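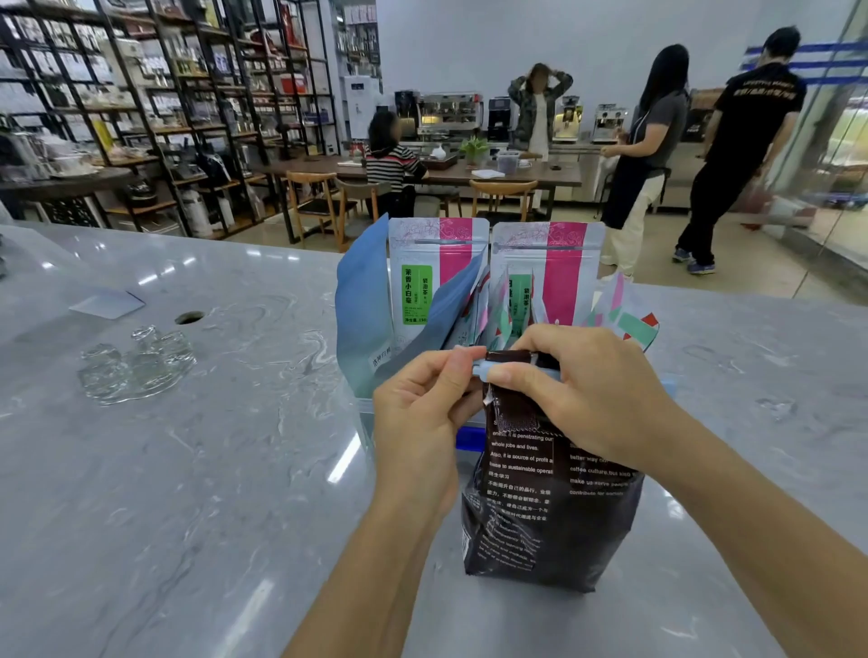 Hi Kaisu,

You asked for a plain update on how the Rimmont evening language classes are going, so I've kept the spreadsheet for the end of the quarter and just written it all down the way I'd tell you on the phone.

The good news first. Both beginner groups are full and we've got 21 people coming regularly (we planned for fewer!). The later group has turned out to be the livelier one – lots of parents who come straight from dinner and want to practice calling the school office or reading a lease. We've dropped two of the textbook units and put in more of that kind of thing. Calvo, the workbook we bought with your grant, is fine for grammar, but the dialogues are all hotels and train stations, and hardly anyone in the room is planning a trip.
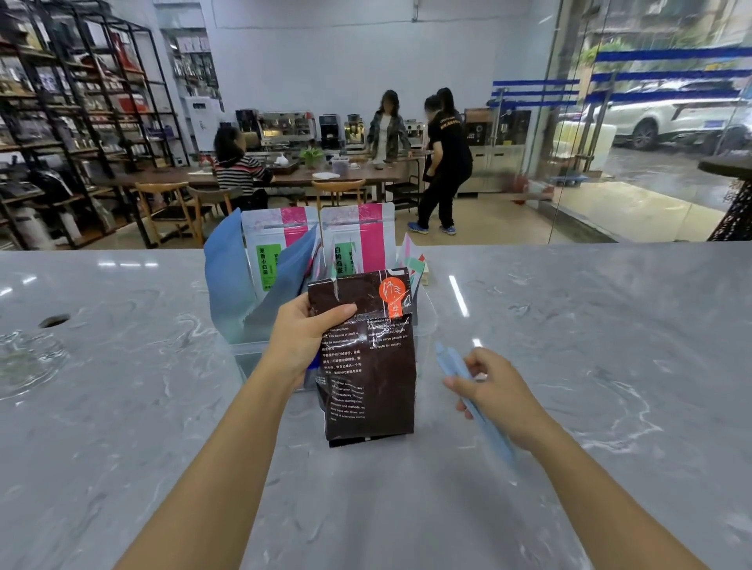
Money is in decent shape. We've spent $250 on printing, a bit over what I'd set aside, and that's mostly my fault for reprinting the January handouts after I mixed up the page order. Room rent at Ultbridge is paid through the end of spring. I'd like to move what's left in the travel line over to child care, if you're okay with that. Three of the people who stopped coming told me they had no one to watch the kids, and I'd love to get them back.
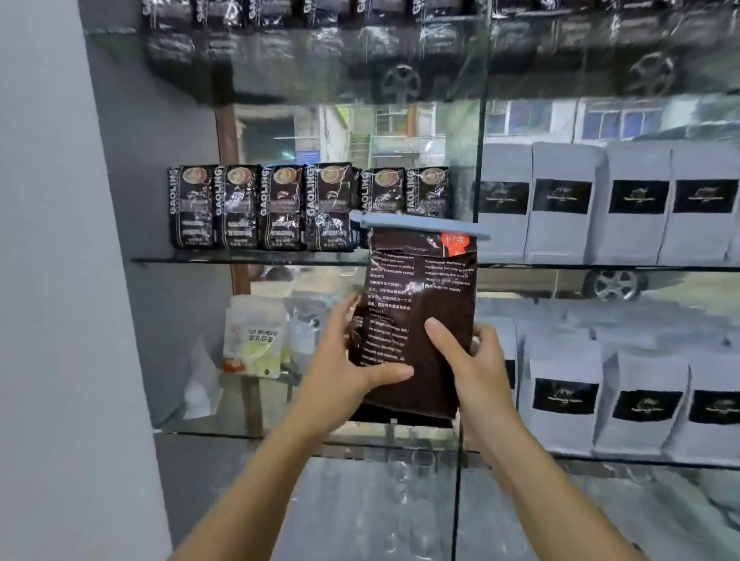

The reading side is where I'm still unhappy. People who can chat for ten minutes freeze up at a full page of text, so I've been leaning on everyday packaging in place of worksheets. A brown bag with English and Chinese running down the same column in small white print is great for this. Readers of Chinese get a foothold, everybody else hunts for words they know, and then we all fight over how to say "sustainable." It took up most of one class and I'd happily do it again.

Attendance goes through Drikoneo now, and I've finally learned to export it, so you'll get real numbers with the next report. Could you let me know about the child care money before we print the new schedule? I'm at my desk most mornings until 11.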